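Review: Justwood bench top, one semester in a student robotics club

Posted 13/06/2024

I run the hardware side of a student manipulation club. We bought one Justwood hardwood top in February to replace the folding tables, and it has been in use through the whole spring term. This review covers the top itself, how it behaves under a pair of arms, and how it compares with the Sorkel composite board we had on trial before it. The club paid the full price for the Justwood. The Sorkel was a loan and went back.

What we need from a surface

Our project this year is cup handling. Students write and tune routines that pick up nesting cups, take them apart, and put them back together in order. The cups are light, smooth plastic and they slide if you breathe on them, so the surface matters more than it would for blocks or bottles. The requirements we wrote down before ordering were these:

Flat enough that a taught height at one end is still good at the other.
Stiff enough that a fast move by one arm does not shake the cup the other arm is about to grip.
Smooth enough that a finger dragging on it does not catch.
Cleanable with a damp cloth.
Something we can screw into at the edges.

We did not ask for a matte finish. We should have. More on that below.

Delivery and assembly

The top came on a pallet, wrapped in foam, with the hardware bagged and taped to the underside. Two people can lift it but should not carry it up stairs. Assembly onto our existing steel frame took one evening. The supplied screws are the right length for a thin frame rail and too short for ours, so we bought longer ones. The instruction sheet shows a frame with pre-drilled slots and says nothing about frames without them. If you drill your own holes, make them oversize across the grain. Solid wood moves with the seasons and a tight hole will either split the top or bow the rail.

The underside is sealed as well as the top face. Cheaper tops often skip this and then cup within a few months.

Flatness

We checked with a straightedge and feeler gauges on the day of assembly and again at the end of term. On day one the worst gap was at a rear corner and came out after we shimmed the frame. At the end of term it had opened a little, but stayed within what our grasp routines tolerate. We teach heights at the center and add a small press-down at the end of each approach, so anyone working to tighter numbers should measure for themselves. The Sorkel board was flatter when new. It was also thinner, and it sagged between the supports once both arms were clamped on.

Stiffness

This is the best part of the Justwood. With the arms fixed through to the frame, a hard stop by one arm produces a short shake that dies out before the next move begins. On the folding tables we had a fixed wait of 400 milliseconds after every large move. We have taken the wait out of all but one routine. The one that kept it is the full-stack tilt, where the cups themselves are the part that rattles, and no table will fix that.

Contact with the fingers

Most of the wear on a bench like this comes from grasps that start low. A stack on its side has to be approached near the surface, and students tend to set the finger height by eye and then lower it a little more for luck.
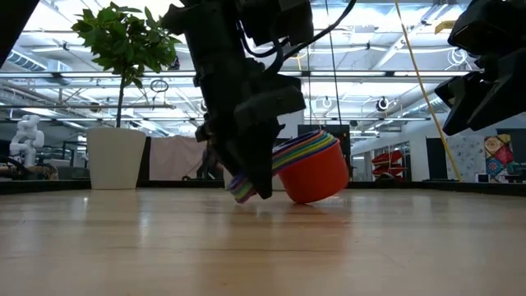 The lacquer has held up better than I expected under this. After one term we have a patch of fine hairline marks in the main work area, visible at a low angle, and two real dents. Both dents came from a dropped wrench and have nothing to do with the robots. The hairlines do not catch a fingernail and do not change how a cup slides. On the Sorkel, the same kind of contact left dark rubber streaks that needed solvent. On the Justwood they come off with dish soap and water.

Friction is on the low side. A single cup pushed from the side moves cleanly and does not tip, which suits the push-to-align step that most of our students use. It is a drawback for anyone trying to lever a stack upright using the table as a stop, as the rim tends to skate away. Our students solve this in code by pressing down harder before rotating. A thin silicone mat also works, and we keep one rolled up under the bench, but it changes the heights and people forget to put the offset in.

Glare

This is the main fault. The finish is glossy, and under overhead tube lights it throws long bright streaks along the planks. Objects also show a soft reflection directly underneath. For a person working at the bench it is a minor annoyance. For color-based vision it costs time. Our first segmentation script took the reflection of a bright cup to be part of the cup, and put the grasp point too low. The fixes we tried, in order:

Lowering the exposure. Helps with the streaks, does nothing for the reflection.
A polarizing filter. Helps from some angles and makes others worse.
Masking everything under a fitted rim. Works, and is what we use now.
Rubbing down a test area with a fine abrasive pad. Works well on glare, but the dulled area picks up stains, and we did not extend it.

Justwood does list a satin version. It had a longer lead time when we ordered and we did not wait. If you do any vision work at all, wait.

The plank pattern itself is a mixed matter. The long parallel lines are handy for lining things up by hand. They also give an edge detector plenty of straight lines to find where there is no object.

Edges and mounting

Screws hold well in the edges if you drill pilot holes. We added clips along the rear for power and data, and a Ding clamp-on rail for the small tools. The Ding rail is fine. Its jaws need a pad or they mark the lacquer.

Cable routing is not something the top helps with. There are no grommets and no tray. We run most of ours from overhead, and I would do the same again on any bench where the arms swing near the surface. A student did drill one pass-through with a hole saw, and the cut was clean with no chipping on the face.

The Plellow leveling feet

We fitted Plellow feet to the frame at the same time, so a short note on them. They adjust from above with a hex key, which saves lying on the floor. The lock nuts work loose if not fully tightened, and one foot dropped enough in the first month to show up as a height error on the left side. After we retightened all of them it did not happen again. The rubber pads are soft and leave faint rings on a painted floor.

Use by a group

There are 17 students on the sign-up sheet, with very different habits. The top has had tape, marker, hot glue and at least one spilled drink on it. Masking tape left for a week lifts clean. Blue painter's tape is better. Permanent marker comes off with isopropyl if you are quick, and leaves a ghost if you are not. Hot glue pops off when cold. I would not let anyone solder on it without a mat.

For repeatable start positions we tried marking the cup locations with tape crosses, and then went over to a printed paper template that gets squared against the front edge. The front edge is straight enough for that. It is also slightly rounded over, so square to the side of it and not to the top corner.

Against the Sorkel

The Sorkel is the better choice if your work is mostly vision and light objects, if you move the bench often, or if you need a grid of threaded inserts, which it has and the Justwood does not. It weighs much less. It is worse on vibration and on rubber marks, and its edge banding had started to lift at one corner when we got it. The price difference between the two was small once shipping was added.

Rating

Stiffness: very good
Flatness: good, with a shimmed frame
Surface wear: good
Glare: poor in gloss, satin not tested
Hardware supplied: fair
Ease of cleaning: very good

I would buy it again in satin, with longer screws on the same order. We plan to re-oil nothing and sand nothing over the summer, and to repeat the straightedge check when the heating comes back on. If the numbers move by more than a shim I will add them to this page.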